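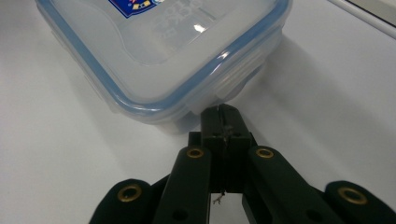 By the Wastness Pantry Study team

We are looking for households in Gorka and Merkier to join a study of how people keep leftovers at home. The work is paid, and you do not need any special knowledge. We only ask that you cook at home on most days and that you are willing to write down what happens with the food afterwards.

The study has 2 parts. In the first part you keep a food diary: what you put away, in which kind of container, and on which day you ate it or threw it out. In the second part, which begins in November, we give you a set of boxes with sealed lids and you continue the diary in the same way.

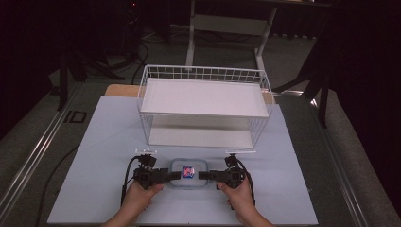 Page last changed: 22 Jul 2022

You can take part if you are 18 or older, have your own refrigerator, and do not plan to move before the study is finished. Families, couples and persons living alone are all welcome. Shared apartments can apply also, but then one person must be responsible for the diary.

Each household receives 800 crowns after the first part and 3000 crowns after the second. The diary can be on paper or on the phone, as you prefer.

To apply, please take a form from the library in Gorka or from the Eklund office in Merkier, and return it to the same place. We answer every application by letter.

Comments

marrowfat: Is it allowed to freeze things, or only refrigerator?

Wastness Pantry Study: Freezing is allowed. Please write it in the diary.

tilda_k: I asked for a form in Merkier and they had none left. Will there be more?

hob2: We are vegetarians, I hope this is OK. Form sent.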